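The Key Dish

My grandmother's keys lived in a green dish by the door for as long as I knew her, and when we cleared out the apartment on Fameck Street the dish was the one thing all three of us cousins wanted. Not the ring, not the good rice cooker. The dish! Kona said she should get it as the oldest. Teo said he should get it as the one who drove Grandma to her appointments. I said nothing and put it in my coat pocket, and then I broke it on the bus.

I didn't tell them. I told them I was "keeping it safe" and I went looking for another one, which is how I ended up at Soon-im Hyun's door on a Sunday, up 36 stairs with my knees complaining the whole way (I counted, because what else are you going to do on stairs).

Soon-im had known my grandmother from the Huaranga Bakery, back when they both worked the early shift. She's small and she talks fast and she makes things now, bowls and dishes mostly, at a white table in her front room.

"Green how?" she said.

"Pale. Like mint ice cream, but if you left it in the window for a few years."

"And shiny?"

I had to think. I'd dropped keys into that thing a thousand times and I couldn't have sworn to it. "No," I said. "Kind of chalky."

She went off to the back and I heard boxes moving, and a radio, and her telling somebody on the phone that she'd call back. Then she came in and put a dish down on the table in front of me and went to see about the tea. 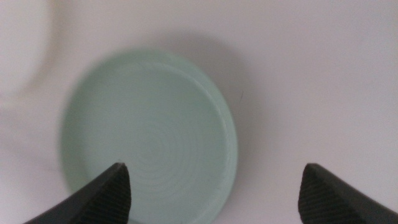

I sat there with my hands in my lap like I was in church. Grandma's had been a little deeper, I think, and it had a chip where Teo hit it with a toy truck. But the green was so close it made my throat go funny. I kept wanting to drop my keys in just to hear it, and I was scared to, in case the sound was wrong.

"You broke hers," Soon-im said from the kitchen.

"On the 338 bus."

"She broke the first one herself, you know. And the second." She came back with two cups and sat down across from me – she was smiling a bit, at the tea more than at me. "You think a dish lasts that long in that house? With those boys? She came to me every time. Don't tell the kids, she said."

I thought about the chip, and Teo crying about it, and Grandma telling him it gave the thing character.

"How many?" I said.

"Drink your tea."

I asked what I owed her and she waved a hand at me. So I took my keys out, all 7 of them on the ugly Cloltine Motors ring, and I let them go over the dish. Soon-im tilted her head and listened.

"Hm," she said. "Now call your cousins."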